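Tinard Competition Manager - Set-up Guide
Section 3: Setting up a club championship

22 May 2026
By Meenakshi Thakur

Set up your members and your course before you start this section. If you haven't entered the course rating and slope for each set of tees, go back to Section 2. The draw will not run without them.

Creating the event

1. Open Competitions and choose New Event.
2. Type the event name as you want it printed on the scorecards. Long names run over two lines on the Rulton card layout, so keep it short if that is the layout your club uses.
3. Choose the format. Stroke play is the default. For match play, tick Knockout and enter the closing date for each round.
4. Choose the tees for each division. Men's and women's divisions can play from the same tees or different ones.
5. Set the field limit. The program accepts up to 200 players in one event. Entries past your limit go to the reserve list in the order they came in.
6. Click Save Draft. The event is not visible to members yet.

Note: A 36-hole championship is entered as one event with two rounds. Do not make two events and add the scores by hand - the countback will be wrong.

Entries and fees

7. Open the Entries tab and set the opening and closing dates. Entries close at midnight at the end of the closing date, by the clock set in your club profile.
8. Enter the fee. Leave the box blank if there is none. A zero in the box will still send every player a receipt.
9. If you want a handicap cut-off, enter the highest playing handicap you will allow.
10. Click Publish.

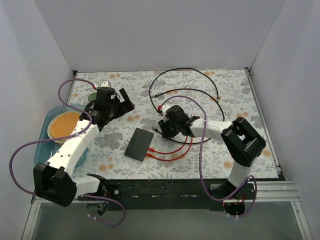
Blue-grey mat with a fern, leaf and blossom pattern.

Making the draw

11. After entries close, open the Draw tab and choose Random, Seeded or By Handicap.
12. Set the group size. The usual setting is 3 for a championship.
13. Enter the first tee time and the gap between groups in minutes.
14. Click Preview. Drag a name to move a player to another group.
15. Click Confirm Draw. Players with an email address on file are sent their tee time.

Caution: Once the draw is confirmed, changing the gap between groups resets every tee time, including any you moved by hand. Print a copy first.

Withdrawals

Mark a late withdrawal as WD on the Draw tab. Do not delete the player. Deleting removes the entry fee record as well, and it can't be brought back. The first name on the reserve list is offered the place, and you can skip to the next name if that player can't be reached.

Clubs that moved over from Harberg last August should check that their old reserve lists came across. Said Berrada on the support desk can reload them from your last backup.

Entering scores is covered in Section 4.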